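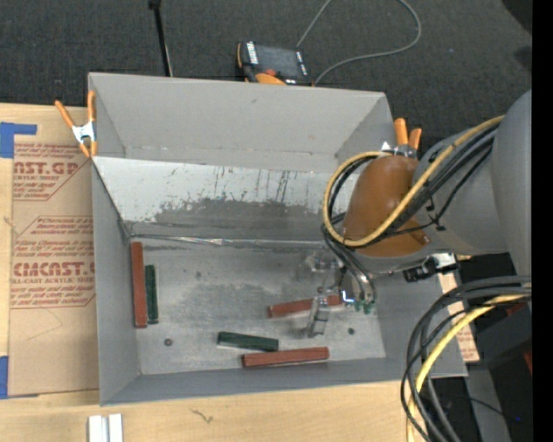

I have a weakness for a good gray bin. Mine came from a restaurant auction in Jukow (I went for a mixer, and I did not come home with a mixer), and it has been the family block bin ever since April, when the last of the cute wicker baskets finally gave up and dropped its bottom all over the stairs.

We're a red and green household. The set came from Rundus, the little toy workshop outside Sitberg, and I paid $98 for it, which felt like madness right up until the first rainy weekend! There were plenty of other colors to pick from, but reddish brown next to dark green looks like an old barn in a pine woods to me, and I'm the one who has to look at it.

Now, scratches. I get asked about these more than anything else. If you throw blocks into a metal-bottomed bin for long enough, it's going to get smudged and scuffed, and I say leave it alone. I spent 10 dollars on polish once and got a slightly shinier set of scratches.

What I do fuss over is how many blocks go in. Fill a bin to the top and my kids dump the whole lot on the floor — every single time — to reach the one at the bottom. Put in just a few, with bare floor showing between them, and they'll reach in and take what they want. The long ones go in first, against a side wall. The short ones can land wherever they like, crooked or not. The rest of our set lives in the hall closet, under the good towels.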